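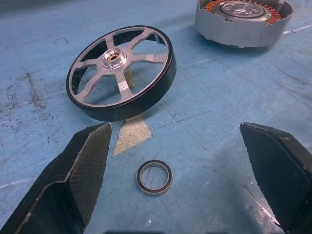
4.2 What comes apart, and in what order

Search this journal Enter keywords Go

Figure 3. Outrunner motor taken down to its main pieces: the rotor bell with its five-spoke face, a sealed ball bearing, and (upper right) the stator and base with the copper-colored windings showing.

I'll admit I went into this part of the study thinking a small brushless motor was a one-minute teardown. It isn't, at least not the first few times! We worked through 103 used outrunners from the Tralus parts pool, most of them pulled from old camera drones and hobby planes, and I wrote down every place where my hands slowed down. The slow places are what this section is about.

The bell is the first hurdle. Once the retaining clip is off, the only thing holding the rotor to the stator is the magnets, but they hold on hard, and they like to snap the two halves back together with your fingertip in between. I got bitten more than once before I learned to push on the shaft end and keep my other hand well clear. After the bell lets go, set it down away from anything steel. The magnets lining the inside wall (the dark lining behind the spokes in Figure 3) will grab every filing on the bench, and picking filings out of that narrow gap is a miserable way to spend an afternoon. Masking tape does it, slowly.

Bearings were where I lost the most time. In 6 motors the bearing came away with the shaft when I pulled the bell, which was a nice surprise. In the rest it stayed put in its seat and had to be pressed out with a drift. I tried warming the housing first, and my feeling is that it helped, but I didn't do it the same way every time, so please don't lean on that. Sealed bearings went into a labeled tray as they were. We didn't pop the seals, even when one felt gritty, and the gritty ones are logged separately in the Flodex sheet under "rough."

The stator I mostly left alone. The windings are easy to nick, and a nicked coil means the whole base goes in the scrap bin, so my rule was to hold it by the housing and never by the copper. The leads need some care too. A short stub of wire is fine for testing, but one that has been bent back and forth will break right at the edge, where it's hardest to solder.

With practice my time per motor dropped to around 7 minutes, clip to tray, counting the sorting but leaving out the cleaning. I'd expect somebody with smaller hands to do better. Most of what time remained went to the clip, which loves to fly off across the room, and doing that one step inside a clear plastic bag saved me a lot of crawling under the bench. Reassembly is covered in Section 4.3, including the shim washers, which I managed to mix up early on and had to sort again by thickness.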